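Notebook, shared room, snack tray sorting
Friday, April, started after lunch

Present: me (Danylo Pylypenko), Genowefa Wieczorek for the first hour. Jabari Makokha has the key to the cupboard, ask him before next time.

Purpose. We want one fixed way of sorting the mixed snack box, so that the next person does not have to invent it again. In the last entry Radosław Baran wrote that he put "everything similar together", and I could not repeat it from this sentence. Similar in colour, in size or in taste? Barbara Cieślak asked the same in the margin. So today I write it more exactly.

Set-up. Table with the checked cloth, pulled tight at the corners. White tray with ribs, the shallow one. The kitchen scale from Meltholm is on the shelf, with a fresh battery. The empty tray on the scale: 578 g. Please use this value and do not weigh it again with the lid, as I did the first time.
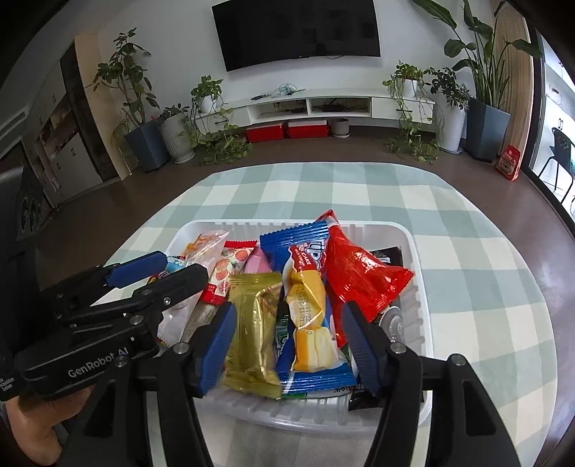

Sorting by size is the method I prefer, and I tried it before the others. Large bags go out before anything else, since they stand up and hide what is behind them. In the full tray the big red bag on the right is a good example, with a black package only peeking out at the back corner. The cake in the blue wrapper is a different problem: it has a clear window and the cream filling can be pressed if a heavy packet falls on it, so cakes are lifted out early and laid flat. The date code on the cake can be read through the same window, it is not necessary to turn it over. Small flat packets come last.

Genowefa prefers sorting by colour. She says it is faster for the eye, and for the first minutes I agree with her. Then we came to the wrappers with two colours and we discussed too long where they belong. Gold and green, is it gold or is it green? We did not decide. If somebody wants to use colour, please write first a list of which colour wins.

Method as I would do it now:
Bags that stand up: out first, to the far side of the table.
Cakes and anything soft: out second, flat, nothing on top.
Long packets: along the wall of the tray.
Short packets: at the opposite side.
Rest: on the cloth near the edge, in one pile, until the tray is checked.

I set the timer to 4 minutes for each round. It is enough for size and too short for colour. With Genowefa's list it may be enough also for colour, to be tested.
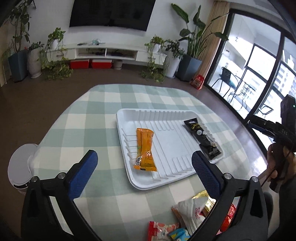
Two packets in the tray, orange at left, long black one along the right wall. Other packets in a pile in front.

Remark about the ribs: the ridges on the bottom help to keep a packet straight when it is placed parallel to them. Across them it rocks a little, mainly the stiff ones. For this reason I would keep the middle of the tray free for the cakes and not put long packets there.

Remark about barcodes: not every packet shows the barcode when it lies with the front up. For the stock list this costs time. Barbara's idea is to place all of them with the barcode up, but then the dates are hidden on other products. I leave this open.

Costs: the limit for the refill is 40, same as before. Last receipt (Tratine, the shop near the station) is in the envelope. Please do not buy more of the big bags, they take the place of everything else.

To do:
- Genowefa: colour list.
- Ask Jabari for a second tray of the same kind, also without lid.
- Radosław: repeat the size method alone from this page and write where the text is not clear.
- Me: wash the cloth, it has crumbs in the fold.

Stopped at 16:20. Scale back on the shelf, switched off.

D.P.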